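# Driving a kitchen arm from my couch (and 3796 attempts at a colander)

I've spent most of this winter steering a white robot arm around a kitchen that only exists on my computer, and a few of you wrote in asking how that's going.

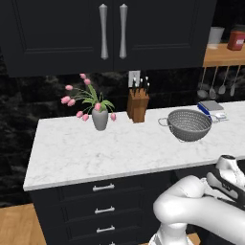
## So what am I doing in there?

Teaching by demonstration, mostly. I hold a controller, the arm in the simulator copies my hand, and everything gets saved: where the joints were, what the gripper was doing, what the camera saw. Do that enough times and you can train a policy on the recordings and let it have a go by itself. The kitchen scene comes from a set called Yensuk, the software I record with is Lernatine, and the task I picked back in September was "take hold of the colander by a handle and slide it to the front of the counter." I figured that would be a weekend. Ha!

The colander has a thin looped wire handle, and thin loops are a nightmare when you're doing this by remote control. You have no feeling in your fingers at all. You line it up, you close the gripper, you pull back, and the arm glides away holding nothing while the colander sits there. I did that for an entire evening before I worked out that I was judging depth from one camera view and always closing a bit too early. Adding a second view, looking down from above the counter, fixed more of my problems than any amount of practice did.

And then there's the bouquet. I love those tulips, they make the place look lived in, but they droop all over the left side of the counter and I've swept the vase with the forearm more times than I want to admit. When you're watching the fingers you forget that the rest of the arm is swinging around too. That elbow is big! My rule now is that I look at the elbow first, then the gripper, then I move.

## By hand or by remote?

This was the question I got most after the last issue, so let me try to answer it properly.

There are two ways I've shown a robot a task. One is to grab the arm itself and push it through the motion (people call this kinesthetic teaching, I call it wrestling). The other is to drive it from somewhere else with a controller, a headset, a little copy of the arm, whatever you've got. In a simulator the first one is obviously out unless you have a matching arm on your desk, so everything in the colander set was done remotely.

I did get two days on a real arm at the Drullano workshop in the fall, though, and moving it by hand was lovely. You can feel when a joint is getting near its limit. You can feel contact. My very first demonstration of putting a spoon in a drawer was usable, and I can't say that for any of my first tries in simulation. The downside is that your own arms and head end up in the camera view, so what the robot sees while it's being taught doesn't match what it sees later when you've stepped back. We got around that by replaying each motion with everybody standing clear and recording the video on the replay. It works, but it doubles the time, and if an object shifts a little between the two passes you have to throw the whole thing out.

Remote driving is slower to learn and less pleasant, and the recordings come out clean on the first pass. For anything where the policy is going to rely on camera images, that's the one I'd choose. For a fixed motion with no vision, something like opening the same drawer in the same place every time, I'd push the arm by hand and be done before lunch.

## The numbers, for those who like them

I logged 3796 attempts in total. Of those, I kept 2520. The rest had a missed grasp, a bumped vase, a weird pause where I reached for my coffee, or a save error that was entirely Lernatine's fault (there's a patch now, please install it before you do anything serious).

I threw away far too few at the beginning. My early thinking was that more data had to be better, so I kept all the wobbly ones where I'd overshoot, hover, back up and try again. The first policy I trained on those did precisely what I'd taught it. It hovered! It went up to the handle, hung there, drifted back, drifted in again, and ran out of time. It was like watching a video of myself on a bad day.

So I went through and cut every demonstration with a long hesitation in it, and then I recorded 200 new ones where I deliberately started from a bad position. Gripper too low, gripper off to one side, wrist turned the wrong way. In each of those I made one decisive correction and carried on. I wanted the policy to have seen how you get out of trouble, without also learning to dither about it. That batch took me four evenings and I'd record it first if I started over.

The current policy gets 110 out of 200 test runs. I know, that's barely more than half. But the September version got so few that I stopped writing them down, and most of what's left is one kind of failure, where the fingers close on the rim instead of the handle and the bowl tips. I'm fairly sure I know why: I sometimes grabbed it by the rim myself when I was tired, and left those in.

## Things I'd pass along

If you're thinking of trying this at home, a few bits that helped me.

Turn the speed down. Whatever your controller is mapped to, cut it in half for the last part of the reach. I have it on a trigger, so I squeeze for slow, and my misses dropped the same day I set it up.

Decide what counts as done before you record anything. I changed my mind partway through about how close to the front edge was close enough, and I had to relabel a whole week of runs. Dull, dull work.

Stop after forty minutes. I can see it in the logs: the paths get curvier and the grasps get later, and I never notice while it's happening. Go make a sandwich.

Move things around between runs. Lernatine will shuffle the objects for you if you turn on the option, but check how far it shuffles them, because the default is tiny. I recorded a pile of demonstrations with the colander in very nearly the same spot and the policy learned the spot.

Pick one handle and stick with it, at least at first. I was using the left one some days and the right one on others, depending on where the arm started, and the policy would occasionally head for the middle, between the two, and close on air. There are cleverer training methods that cope with this sort of thing. I haven't got one of them running yet, so for now it's the same handle every time.

## What's next

I'm sorting out the rim grabs this week and retraining over the weekend. After that I want to try the drawers on the lower cabinet. Each one has a horizontal bar pull, which looks a lot friendlier than a wire loop, although I said the colander looked easy as well.

I'm also testing Fillow, a small add-on that makes the controller buzz when the fingers touch something. I've only had it going for a couple of sessions. It buzzes when I hit the vase too, which is fair. If you've used it with a different controller, please reply and tell me what strength you settled on, mine rattles my wrist at anything above the lowest setting.

The cleaned set will go up on the downloads page once the relabeling is finished, with the discarded attempts in a separate folder for anyone who wants to study a hesitant human. Replies to this email come straight to me, and I do read them, usually in the evening with the simulator loading in the other window.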